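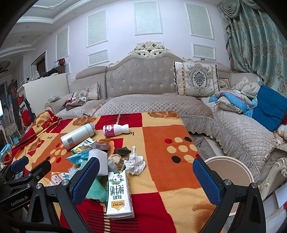

Figure 4. Patchwork blanket laid over the table, with a milk carton and a flask lying on it.

4. Dressing the table with your Lerell blanket

By now you will have washed the blanket once on its own (see section 3) and let it dry fully, so we can get to the pleasant part. A blanket makes a lovely soft cover for a sitting-room table, particularly one that stands in front of the sofa and gets used for everything from breakfast to jigsaws. Take your time over it. It needs only one pair of hands, though a second pair is welcome on the larger size.

Before you start

Clear the table and wipe it down with a barely damp cloth. Crumbs left underneath will make little bumps that you will notice every time you set down a cup. If the table has a polished top, we suggest putting our Wamedero underlay down first — it stops the blanket creeping towards whoever leans on it most.

Laying the blanket

1. Shake the blanket out well away from anything breakable and find the care label. It is sewn into one of the short sides.

2. Drape the blanket over the table with the label towards the sofa. The printed pattern has no right way up. The word "love" is repeated among the coloured blocks and some of these will be upside down from wherever you happen to be sitting, so please don't turn the whole thing round trying to cure it!

3. Stand at one short end and pull gently until the cloth hangs evenly on both long sides. Pull with flat hands, since pinching the cloth between finger and thumb stretches the pile.

4. Smooth from the middle outwards. If a fold gathers at one side, as on the left in Figure 4, lift that whole side clear of the table, let it fall again and then smooth it. Pushing at a fold with your palm only moves it along to the next block.

5. Tuck the corners under if you have small children or a cat who likes to climb.

Note: Some people like a bit of a ruck along one edge, and it does no harm at all. It is a handy place to stop pencils rolling off.

Putting things on the table

6. Leave the blanket to settle for an hour or so before you load it up.

7. Keep heavy things towards the middle. The blanket and underlay together will happily take a tea tray, a stack of books or a modest lamp.

8. Stand drinks upright on a tray or a coaster. Cloth gives underfoot in a way that bare wood doesn't, and tall, narrow things such as bottles and flasks are quicker to topple than you might expect. If you prefer to lay a flask on its side, check that the lid is screwed fully home.

9. Close milk and juice cartons properly, or put them back in the fridge once everybody has poured.

CAUTION: Never put a hot pan, an iron or a lit candle on the blanket, even for a moment and even with a mat beneath it. The pile can scorch.

CAUTION: Don't let the blanket trail on the floor where people walk. If it does, fold the extra under on the side nearest the door.

If something is spilt

Blot straight away with a clean, dry cloth, working from the outside of the spill towards the middle. Milk deserves particular attention, as it can begin to smell after a day or two. Rinse the patch in cold water and blot again, then wash the whole blanket as described in section 3. For stubborn marks, Rosivico fabric soap may be used sparingly on the pale blocks as well as the dark ones.

Spare underlays can be ordered under part number 2541. If you are unsure which size you need, write to Dörte Hellwig at our customer desk with the length and width of your table, and she will gladly look it up for you.

Now go on to section 5, Storing the blanket over the summer.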